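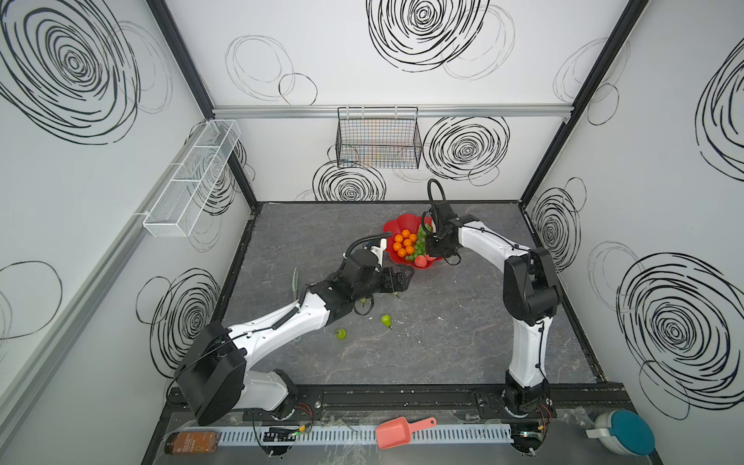

바구니 하나 걸었을 뿐인데 싱크대가 넓어졌다고, 지난 호 벽 수납 꼭지를 읽은 분이 메일을 주셨다. 행주랑 고무장갑을 바닥에서 치우니 닦을 때 들어 올릴 게 없더라고. 다만 두 달쯤 쓰니 고리가 한쪽으로 기울더라, 이건 어떻게 하느냐고도 물으셨다. 비슷한 질문이 여럿 와서 이번 호는 벽에 거는 수납 2탄. 급하게 정리합니다.

먼저 기우는 문제. 고리가 약해서 그런 경우보다 무게가 한쪽에 몰려서 그런 경우가 많다. 세제통, 유리병 같은 건 가운데로. 가벼운 건 양끝. 그래도 기울면 고리 간격을 넓혀 보세요. 간격이 좁으면 바구니가 시소처럼 논다. 우리 편집실 것도 그랬음. 간격 넓히고 나서는 멀쩡.

봉은 벽 끝에서 끝까지 가는 긴 것이 편하다. 짧은 봉 두 개를 이어 달면 이음매에서 고리가 걸려서 밀리질 않는다. 전에 아낀다고 짧은 걸 샀다가 결국 다시 샀다. 길이는 꼭 벽을 재고 나서 주문. 눈대중 금지. 94센티짜리를 시켰는데 창틀 때문에 안 들어가서 반품한 것이 바로 이 코너 담당자입니다.

벽 재질 얘기도 해야 하는데. 타일은 흡착식이 그럭저럭 되지만 줄눈에 걸치면 떨어진다. 벽지에는 흡착식 안 됩니다. 몇번을 말해도 질문이 온다. 석고보드면 전용 앙카를 쓰고, 세 들어 사는 집이면 구멍 뚫기 전에 집주인한테 먼저 물어보기. 문자로 남겨 두면 나갈 때 편하다.

철망 바구니냐 막힌 바구니냐. 물기 있는 물건은 철망. 작은 물건은 막힌 쪽. 철망에 병뚜껑이나 클립을 넣으면 다 빠진다. 바닥에 얇은 매트 한 장 깔면 되긴 하는데 그럼 물이 안 빠지고. 둘 중에 골라야 함. 청소는 칫솔에 베이킹소다 묻혀서 문지르고 헹군 다음 엎어서 말리면 된다. 마른 다음에 거세요, 녹 납니다.

무늬 있는 벽은 어떠냐는 질문도 하나. 벽이 화려하면 바구니는 단색이 덜 어지럽다. 이건 취향이라 정답 없음. 저희 집은 꽃무늬 벽지에 흰 바구니인데 가족 평이 갈린다. 포인트 벽지를 새로 바를 거면 봉 달 자리부터 연필로 표시해 놓고 바르세요. 반대로 하면 봉 달다가 벽지 찢어먹는다. 경험담.

물건 고를 때. 동네 철물점 Rekholm에 긴 봉이 들어왔다. 고리는 16개 묶음으로만 팔아서 좀 많은데 이웃이랑 나누면 된다. 낱개 고리는 시장 안쪽 Pascu에 있고 색은 검정이랑 흰색뿐. 카드 되는지는 확인 못 했슴. 현금 챙겨 가시는 게 안전할 듯.

그리고 공지. 안 쓰는 바구니랑 고리 나눔 상자를 Wanum 1층 계단 옆에 내놓았습니다. 가져가기만 해도 되고 넣기만 해도 됩니다. 녹슨 것, 휘어진 것은 사양. 부품이 빠진 봉도 안 받아요. 선착순 60분께는 봉 길이 재는 종이자도 드립니다, 상자 옆 봉투에서 한 장씩.

지난 호 정정 하나. 접착 고리 뗄 때 드라이어를 "30초"라고 썼는데 벽지마다 달라서 조금씩 나눠서 데우는 게 맞다. 한 번에 오래 쐬면 벽지가 운다. 읽고 바로 해보신 분들께 죄송.

다음 호는 7월. 주제는 신발장 냄새로 거의 정해졌는데 현관 우산 정리도 후보에 있음. 의견은 이 메일에 그냥 답장 주시면 됩니다. 사진도 환영, 용량만 좀 줄여서요.

Prirkness 살림 소식, 2018년 5월 8일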